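Domain randomization: what the dim scenes did to our grasp scores

Most of May went into finding out why the Bramik policy, trained only in simulation, lost so much when the lights went down. Sixten Nyberg suspected the textures. I suspected the lighting sampler, and we split the runs between us.

The setup is plain. We draw 600 scenes, each with a random wall color, floor, light direction and object layout, and run the same policy in all of them. A scene counts as failed if the target is not lifted within 7 seconds.
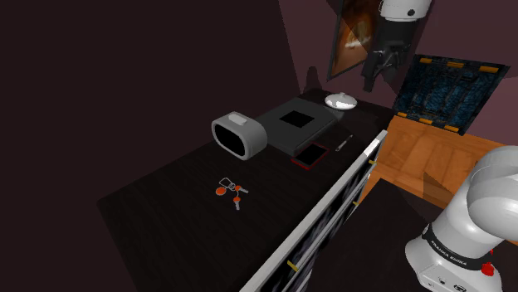 Page last modified: May, 16:40

Keys are the target I watch most closely. Against a nearly black tabletop the thin metal parts have very little contrast, and the grasp point estimate tends to drift toward the colored heads. The phone has the same problem, and it lies flat, so height gives little help.

The baseline failed in 223 scenes. Freezing the textures changed little. Clamping the minimum light level removed most of the failures, and it held over 3 seeds. Tormod Moen wants it repeated with depth input before we touch the Lundgren object set. I have queued that next.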